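Plandeck (gripper)

Plandeck is a two-finger parallel gripper and wrist camera kit sold by Cesteck for use on small robot arms. It is intended for handling flat, thin or bound objects such as books, folders, trays and boxed media, and is marketed mainly to libraries, archives and research groups working on shelf handling. The kit consists of the gripper body, two exchangeable fingers, a camera bracket, a control box and a software package. It succeeded an earlier vacuum tool from the same firm, the Kwofie, which was withdrawn after its suction cups proved unsuitable for uncoated paper covers.

Contents

1 Development
2 Design
3 Software and control
4 Service and supply
5 Reception
6 See also

Development

Work on the gripper began at Cesteck as a repair project for existing Kwofie customers, several of whom had asked for a mechanical tool that could be fitted to the same wrist flange. The first version used flat steel jaws and was shown to customers but never sold. The jaws marked cloth bindings and could not enter the gap between two books standing on a full shelf.

The second version introduced molded fingers with separate narrow tips. It was developed with Katdale, a supplier of shelving and returns equipment, which tested the units on its own demonstration shelves for 16 weeks. Katdale asked for two changes before agreeing to resell the product: a lower closing speed near contact, and a finger that could be exchanged without removing the gripper from the arm. Both were adopted. The name Plandeck was first used for the flat loading tray supplied with these test units and was later applied to the whole kit. The tray is now listed as an accessory.

Design

The gripper is electrically driven. A single motor moves both fingers through a rack and pinion, so that they always close on the center line of the tool. The full opening is 110 mm in the standard version. A wide version opens further but uses the same motor and has a lower gripping force.

The fingers are molded parts with a thick base and a tapered end. They are supplied in matched pairs, and mixing fingers from different pairs is not recommended. The tips are separate parts, dark in color and wedge-shaped, and narrow enough to enter a small gap between covers. The wedge also allows the gripper to lift the edge of an object lying flat on a table, provided that the object is at least 3 mm thick.

Tips are treated as wearing parts. Cesteck gives a service interval of 300 hours of operation, after which the tips should be checked for chipping and for loss of the surface layer. Chipped tips can scratch laminated covers and are replaced in pairs. The manual warns against using the gripper with the tips removed – the bare finger ends have no grip surface and do not meet when closed.

The camera bracket holds a compact color camera behind the fingers. The lens looks forward along the closing axis, so that both fingers remain in view at every opening. This arrangement allows the software to judge finger position from the image as well as from the motor encoder. Its main drawback is that the fingers hide part of the work area, in particular the region directly below the tips. Users who need to see this region usually add a second, fixed camera.

Software and control

The control box connects to the arm controller over Ethernet. Commands are limited to opening, closing, moving to a set width and setting a force limit. A contact event is reported when motor current rises above a threshold chosen by the user. The threshold must be set separately for hardcover and paperback material; a value suited to hard covers will bend a thin paperback before contact is reported.

The software package includes a calibration routine, a recorder and a small set of sample programs. The recorder stores camera images together with finger width, force and arm position. It can be run while the arm moves under its own program or while an operator guides it by hand. Recordings are used to train handling policies and to review failed grasps.

A cover reading module is offered at extra cost. It finds printed lettering on covers and spines and returns the text with a confidence value. Titles and names may be read in any orientation, including lettering that runs vertically. Text that leaves the image is returned as a partial string. The module does not consult a catalog, and matching partial strings to records is left to the customer's own system.

Service and supply

Cesteck sells the kit directly and through Katdale. The direct version is delivered without installation. Katdale offers an installed version, with mounting, calibration and one day of operator training included in the price. Replacement tips and fingers are available from both firms and are interchangeable between all units with a serial number above 368. Earlier units have a different screw spacing and need an adapter plate.

The standard warranty covers the gripper body and control box for 21 months. Fingers, tips and cables are excluded.

Reception

Reviews in the library equipment trade have generally praised the narrow tips and the simple command set. The exchange of fingers, done with a single hex key, has been described as quick. Criticism has centered on the bulk of the finger bases, which limits access to shelves with little headroom, and on the price of replacement tips.

Research users have reported that glare from pale walls and strong side lighting affects the wrist camera's automatic exposure. A later software release added a manual exposure setting. The same release corrected a fault in which the recorder wrote the commanded finger width in place of the measured one. Recordings made before the correction can be converted with a tool included in the package, but only if the raw encoder log was kept.

See also

Parallel gripper
End effector
Shelf handling
Cesteck Kwofie

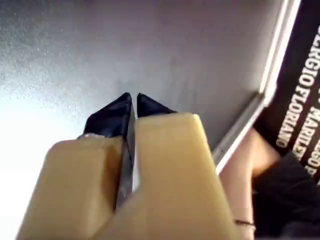
Gripper fingers with dark wedge-shaped tips, nearly closed; at right, a book with a black cover supported by hand.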